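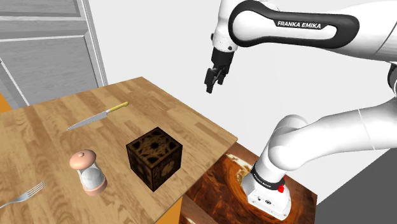

Butcher-block table: oil it, wax it, or put a hard finish on it?

Posted in Home & Kitchen > Countertops and Tables
Posted by gurken_lane on Wednesday, August 26, 2026

I bought a secondhand butcher-block table from a couple in Gallagher who were moving. The top is in good shape except for one area near the end where it feels rough, like very fine sandpaper, and looks paler than the rest. They told me they had "oiled it a few times" but could not remember what they used. There was no can to look at.

We will use it for everyday meals and some food prep. I cut on boards, not on the table itself, so I don't need it to survive knife work. We do have two kids who leave wet glasses everywhere.

I went to the hardware store and came home more confused. The clerk pointed me to mineral oil. A man in the same aisle told me mineral oil is a waste of time and that I should use polyurethane and be done with it. My sister swears by a board cream with beeswax in it. I have a can of Brameck tung oil finish in the garage from another project and would like to use it up if it is suitable.

What I would like to know:

Can I put any of these on top of the unknown oil that is already there, or do I have to sand everything off first?

How do I deal with the rough, pale area?

How often does an oiled table need to be done again? I am willing to do some upkeep but I am not going to be out there every weekend.

The table is 70 inches long, if that matters for how much product I need. It has a gap of maybe a sixteenth of an inch opening up between two of the strips at one end. Should I fill that?

Thanks in advance.

3 replies, sorted by most helpful

Byung-chul Moon
Member, 766 posts

The first step is to find out what is on it now. Put a few drops of water on the top in three or four places, including the pale area, and leave them for ten minutes. If the water beads up and wipes off clean, there is still a working finish there. If it soaks in and leaves a dark spot, the wood is close to bare. I would expect the pale area to soak it up and the rest to be somewhere in between.

Next, wipe a hidden spot on the underside edge with mineral spirits on a white rag. If the rag comes away greasy or slightly waxy, they were using mineral oil or a board cream. Those never harden. A drying finish such as tung oil or polyurethane has a hard time sticking to wood that is full of mineral oil, and this is where most people run into trouble. It stays tacky for days, or it dries and then peels.

If the rag comes away clean, they probably used something that cures, and you have more choices.

On the products themselves:

Mineral oil is easy and cheap, and you cannot really do it wrong. It does very little against standing water. You will get rings from wet glasses, although they usually fade or can be rubbed out with more oil.

Mineral oil with beeswax is the same thing with somewhat better water resistance. The wax sits near the surface and wears away, so it needs topping up.

Tung oil or a tung oil finish hardens in the wood. Read your can. A lot of what is sold as "tung oil finish" is a mix of oil, varnish and thinner. That is not necessarily bad for a table, but it is a different product from pure tung oil, and you should follow the directions on the label and not what you read about pure tung oil. I have not used the Brameck one, so I can't tell you which kind it is. Check what it says about contact with food and how long it needs to cure.

Polyurethane gives the most protection against water. The drawback is repair. When it gets a deep scratch or starts to lift, you can't just wipe more on over that one spot and have it blend in. You end up sanding the whole top.

For a family table where you always cut on boards, I would use an oil and varnish blend if the rag test is clean, and stay with oil and wax if it is greasy.

For the rough area, it is most likely raised grain from being wiped down with a wet cloth over and over. Sand with the grain, 120 grit and then 180, by hand with a block. Then dampen it lightly, let it dry overnight, and go over it again with 220. The second sanding matters. If you skip it, the grain will come up again the first time somebody spills something. Expect the sanded area to be lighter than the rest at first. If the difference bothers you, sand the whole top to the same grit.

The gap: leave it alone for now. Wood moves with the seasons. Ours closes up every summer and opens again by February, when the heat has been running for months. If you fill it while it is open, the filler gets squeezed when the wood swells, and it can crack or pop out. Look at it again in six months. If it has grown, or if you can feel the two strips moving separately when you press on them, then it is a glue failure and needs to be clamped.

One more thing. Rags with tung oil, linseed oil or any drying oil on them can heat up and catch fire on their own if you wad them up and throw them in the trash. Hang them flat outdoors until they are stiff, or put them in a metal can of water with a lid. Mineral oil does not do this, but treat any rag you are unsure of the same way.

zuvberg77
Member, 77 posts

Just use mineral oil. I have done mine that way for years, with the kind from the drugstore, same stuff and cheaper. Wipe on, wait a few hours, wipe off. Once a month in the beginning and then whenever it looks dry.

Poly on butcher block looks like plastic, in my opinion.

dorrie_k
Member, 2 posts

I agree with most of the long answer but want to add something about the underside.

Whatever you put on the top, put on the bottom too. It doesn't have to be pretty. If only the top is sealed, moisture goes in and out of the bottom faster and the whole thing can cup. Ours did, and we had a rocking dinner plate problem for a whole winter before my husband took it off the base and saw that the underside had never been finished at all.

While you are under there, look at how the top is attached. It should be held on with slotted brackets or clips that let it slide a little. If somebody ran screws straight up through the frame with no play, that could be why your gap is opening. You can drill the holes in the frame a bit wider and add washers. It took us part of an afternoon.

As for how often, we used an oil and varnish blend, three thin coats with a day between each one, and light sanding before the last. I give it one fresh coat a year, usually when the kids are at camp and nobody needs the table. The spot by the sink end gets an extra one. Wet glasses have not left marks so far, but I do make everyone wipe up spills — milk is the worst.

Quantity: a quart was more than enough for both sides of ours, and it is a little longer than yours.

Comment from gurken_lane

Thank you all. I did the water test. The pale part went dark right away and the rest beaded up a little and then soaked in. The rag was greasy, so I guess that means mineral oil. I will sand the rough area this weekend and go with oil and wax, and keep the Brameck for something else. I also looked underneath and there are plain screws, no slots, so that is going on the list too.

Comment from Byung-chul Moon

Greasy rag plus soaking in sounds like mineral oil that has not been kept up. Oil and wax is the right call. Warm the wax mix a little before you put it on and it will spread easier. Fix the screws before you do the underside, so you aren't drilling through fresh wax.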